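What's Inside a Computer?

Hi, I'm Leen Chidiac, and I love opening things up to see what's in there. Let's peek inside a desktop computer – the big boxy kind that sits under a desk.

The green board
The flat green sheet is called the motherboard. I think of it as a town. The parts are the buildings, and thin metal lines are the streets that let them talk to each other. The busiest building is the processor, which does the math and follows the instructions.
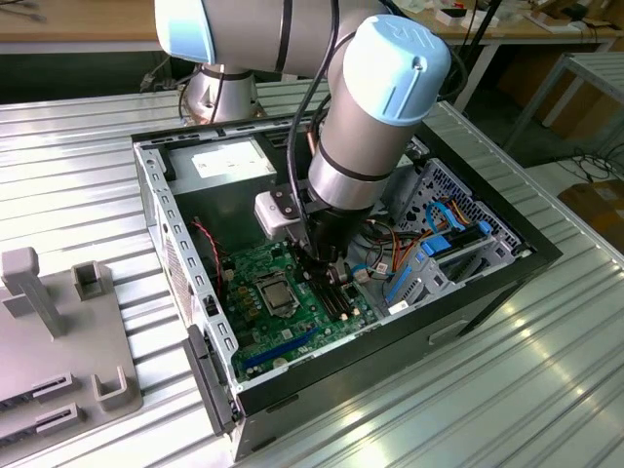 The memory
Next to the processor are long, skinny memory slots. Memory is like your desk at school! It holds whatever you're working on right now, and when the power goes off, it gets wiped clean. Your drawings and games are saved on a drive, and drives sit in a metal cage full of little holes. Air can move through the holes, so things don't get too hot.

My friend Omar asked me why there are so many colored wires. Well, some carry power and some carry information. Flat blue ones often go to the drives.

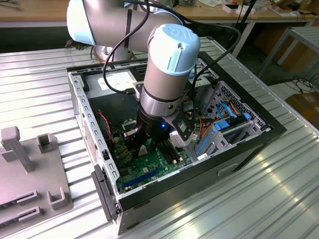 There's also a metal box called the power supply. It takes electricity from the wall and shares it with all the other parts. Please never open that box, even if the computer is unplugged. And if you want to look inside an old computer at home, ask a grown-up to do it with you – mine had 137 pieces when we finished, counting every last screw!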